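**Re: [Grastach] Receitas para o encontro de dezembro**

Olá a todos!
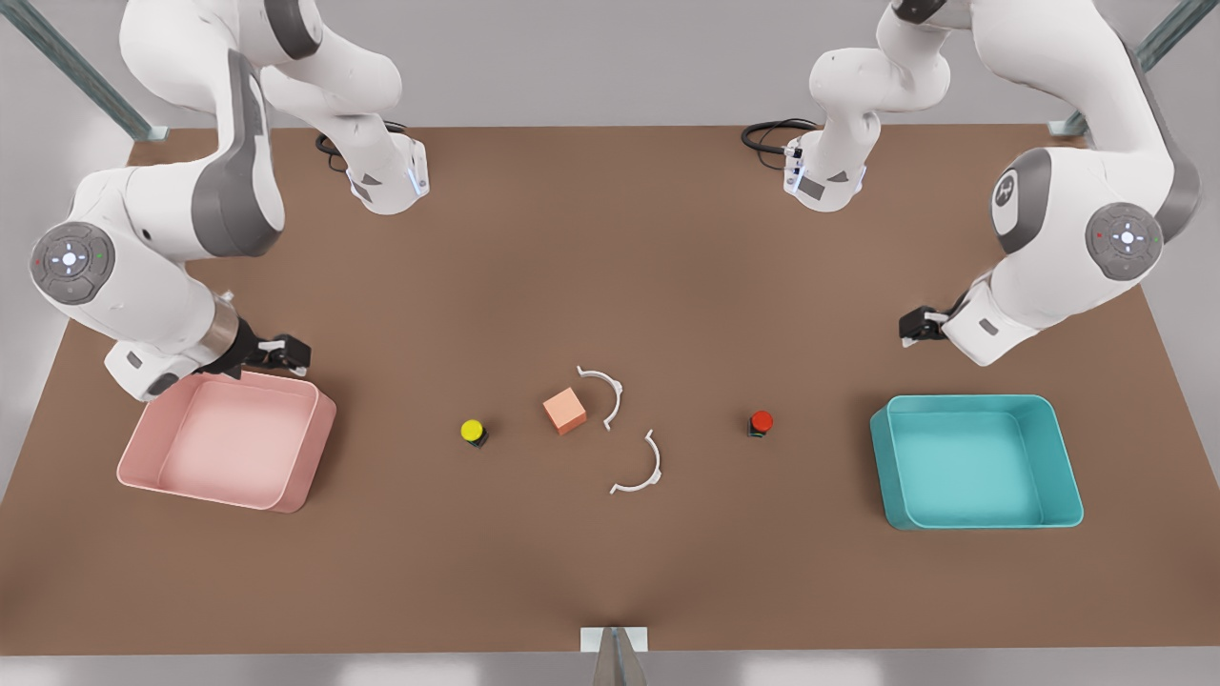
*Tampo castanho, com a caixa cor-de-rosa na parte esquerda.*

Libor Šťastný escreveu:

> Alguém já experimentou a massa-mãe com farinha de centeio? A minha cresce bem durante 5 horas e depois abate. Uso a receita antiga da Benedetti, com 78 % de água.

Libor, que boa pergunta! Passei o outono inteiro às voltas com isto. O centeio fermenta muito mais depressa do que o trigo, e 5 horas numa cozinha aquecida é demasiado tempo. Experimenta baixar a água um pouco e levar a massa ao frigorífico durante a noite – o sabor ganha imenso, fica quase a nozes!

Eu misturo uma parte de centeio com três de trigo, junto sementes de alcaravia (uma colher de chá chega) e cozo em panela de ferro bem quente. No último fim de semana fiz seis pães e só um saiu achatado.

Para dezembro, levo o fermento da Zaltine em frascos pequenos para quem quiser começar o seu. Quem traz manteiga? E alguém ainda tem a receita do pão de figo da Comer? Perdi a minha folha e tenho saudades dela!

Um abraço,
Otakar Malý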